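Artificial flower arranging days to return at Hurwood

Hurwood will hold a further series of artificial flower arranging days in April, following strong interest in the opening session on Saturday, October 5, 2019. The sessions form part of the Tagle programme, which supplies reusable table displays to public reception rooms in Brurkport.
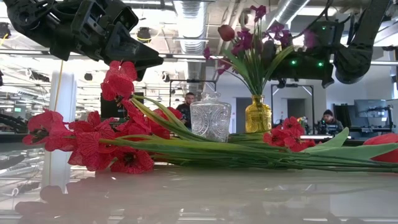
Red blossoms and long green stems beside a cut-glass decanter and a yellow ribbed vase.

The programme will provide displays to 23 reception rooms, an increase of seven on the previous year. Each room receives one vase and a selection of stems, which are exchanged every ten weeks. 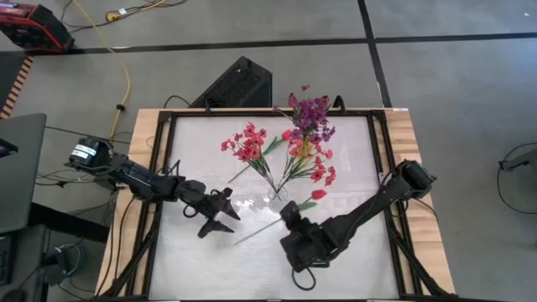
Guidance on height and balance has been revised for the new series. Displays intended for low tables should remain clear of the sight line of seated visitors. Taller stems may be used where a display stands against a wall, and purple flowers rising above bunches of red in a small clear vase are a suitable choice for such positions. 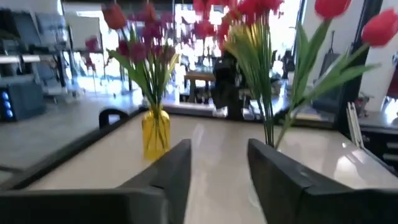
Tulips in a small yellow glass vase, with further red tulips alongside.

Stems withdrawn from use will be sorted by colour and stored at the Busia annexe. Damaged leaves will be removed before the stems are reissued.

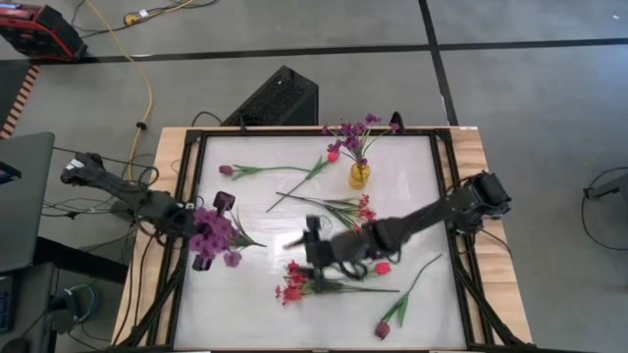
Red and purple artificial flowers on a white work surface.

Places are limited to four per organisation. Applications may be made at the Hurwood reception desk during normal opening hours.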